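Liquid level in a white cup keeps creeping up the side, how full is too full?

Posted in Kitchen & Table

Tanner Desjardins
I make hibiscus tea in a big white cup, the thick-rimmed kind, and drink it at a wooden table where I also do small repairs. The cup holds 500 ml to the brim. I've been filling it nearly all the way and I keep getting red rings on the wood. I tried a coaster from Grarnine but it is too small for the base. How much should I leave at the top, and what takes the stain out of an oiled table? It was last oiled in January.

Emese Jakab
Leave two fingers of space. For a 500 ml cup I would stop at 400 or so. Most rings come from a drip that runs down the outside and sits under the base, so wipe the bottom before you set it down.

For the stain, start with dish soap and warm water on a soft cloth. If it has gone into the wood, sand lightly with 200 grit along the grain - only the marked spot and a little past it - then wipe off the dust and put on a thin coat of oil. Leave it overnight before you use the table. Don't use bleach. It left me with a pale patch that was worse than the ring.

If you do repairs there too, keep the drink on the far side from the metal parts. I knocked a full cup over a box of hinges once and spent the evening drying them.

treretti59
just get a bigger coaster. a cork trivet works and you can cut it to size

Tanner Desjardins
Thanks both. Soap took most of it off. I'll sand what is left this weekend and pick up a cork trivet. The hardware has its own tray now, but the tray is on the same table, so I still have to watch where I put the cup. 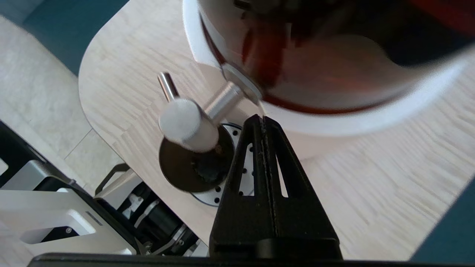
One more thing on the oil - the can I have left is from Urnine and has been open for a year. It smells the same as when I bought it, so I plan to try it on the underside of the table first.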